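## Part 3: Setting up your petition page in Zovard

By now you should have a login and a page name. I set ours up for the Endale tenants' repairs campaign, so I'll use it all the way through. You'll be done before your tea goes cold!

1. Open **My Campaigns** and choose **New petition**.
2. Type your demand in the top box. Keep it short — ours was "Fix the Endale heating before September."
3. Under **Who decides?**, pick the council or landlord. We picked Jarkard Homes.
4. Set your first target. I went for 2,000 names, and we'd passed 710 by the next morning (I may have squealed).

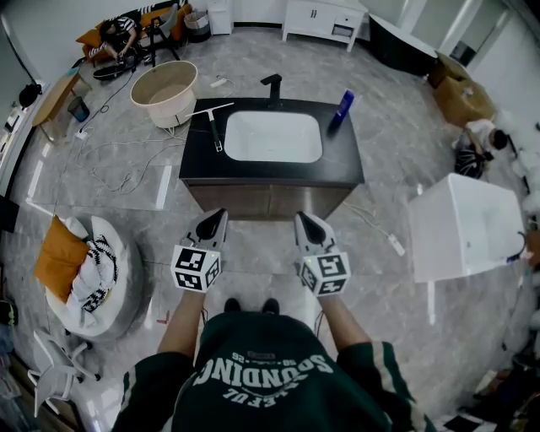
*Dark green short-sleeved shirt, striped along the sleeves.*

**Note:** Zovard won't raise the target for you. When you get close, go to **Settings > Target** and type a new one. We finished on 3,957!

### Adding the email-your-councilor button

1. Click **Add action**, then **Email**.
2. Paste in the ward office address. Check it twice, please — I sent our first batch to the Kotudcombe library.
3. Write a sample letter, but leave the middle blank so people can tell their own story.
4. Send yourself a test, then press **Go live**. 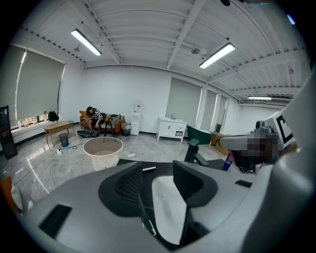

*Large room with white walls and long ceiling lights.*

**Caution:** Once the page is live, you can't change the wording of the demand without losing the signatures. Read it out loud to someone first.

**Caution:** Never put a family's full address on the page, even if they say it's fine. Street name only.

If the button stays gray, your email hasn't been confirmed. Look in your junk folder, click the link, and reload the page.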